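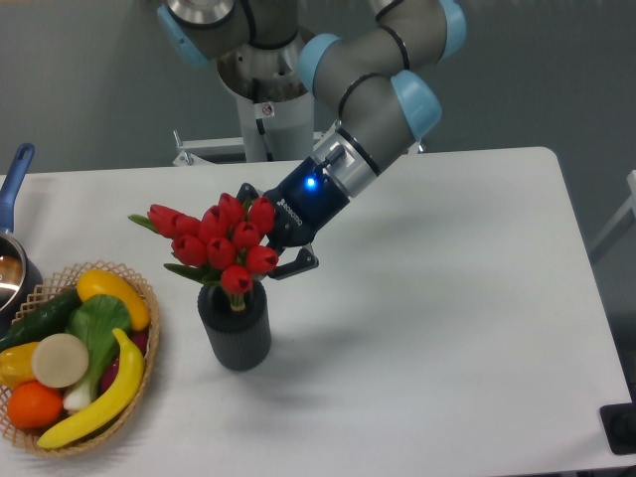
Red tulips in a ribbed gray vase. They're artificial, so no watering can needed!

Home Stories Make & Do Why Is It? Grown-ups

Why do tulips come from onions? (Well, sort of)

Every November I get down on my knees in the cold and push brown lumpy things into the dirt, and every November somebody walks past and asks me if I'm planting onions. I'm not! They're tulip bulbs. But I can see why people ask. A bulb is round, it has papery skin, and if you cut one in half you'll find layers inside, just like an onion. (Please don't taste it, though. Tulip bulbs can make you sick, and they're bad for dogs and cats too.)

So what are all those layers for? They're lunch. The bulb is a packed lunch for a baby plant – the thick white parts are full of food, and tucked in the middle is a teeny tiny shoot waiting its turn.

Now for the part I love. Tulips need to be cold! If you planted a bulb somewhere warm all year long, it would probably just sulk. It needs weeks and weeks of chilly soil before it can grow a good tall stem. I live in Adumby, where the winters are very good at being chilly, so mine are happy. My sister lives in Juller and it hardly ever freezes there, so she keeps her bulbs in a paper bag in the fridge. Her kids have been told many times that it isn't food.

Once spring comes, up pop the leaves. They're long and smooth with a pointy tip, and they mostly grow from low down on the plant. Then comes the bud, green at first, and then one morning you look out and it's red. Or yellow, or purple, or stripy. Each stem usually has just one flower on top, so if you want a big round bunch you have to pick a lot of stems.

Tulips move, too. On a sunny day the petals open wide, and when it gets cool in the evening they close back up. Cut tulips even keep growing in the vase! I've put a neat bunch on the table at bedtime and found them leaning all over the place a couple of days later, stretching toward the window. Silk and plastic ones don't do any of that, but they do stay red all year.

Try it yourself: next time there's a real tulip in the house, measure the stem with a ruler and write the number down. Wait 2 days and measure again. Then do it once more after 3. Did it grow?

Posted March 26, 2013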